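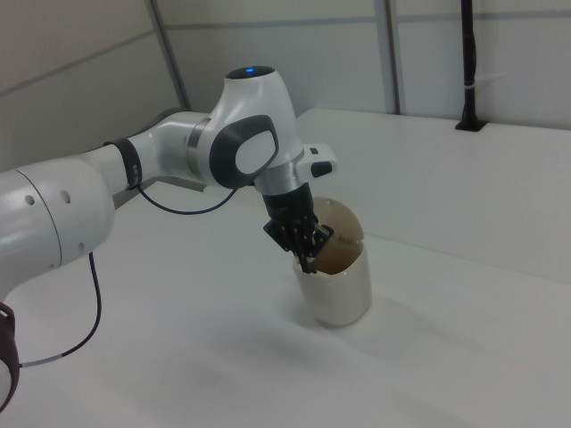
**Figure 2.** Gripper fingers inside the rim of the cup, with the amber dome-shaped part tipped above it. The cable loop under the forearm is subject to Rule 8.

### Cell rules for container tasks

The Clendthorpe cell follows a short set of written rules, which we drew up before the first trials and revised in February. They apply to any task in which the fingers enter an open container.

The tabletop is kept clear of everything except the container and the part. The approach to the rim is made from above, and the last 60 mm are run at reduced speed. If the container shifts on contact, the operator stops the arm and logs the trial as failed – it is not restarted from the middle.

Cables get their own rule (Rule 8). Any cable on the arm must be strapped to a link, and a slack loop is allowed only if it clears the table in every pose used by the program. Before Rule 8 was added, snagged cables caused 22 stops at the Dellerbridge site.

Operators check each rule by hand at the start of a session and record the result in Dustadora, our logging tool. A session with a missing check is left out of the analysis in the next section.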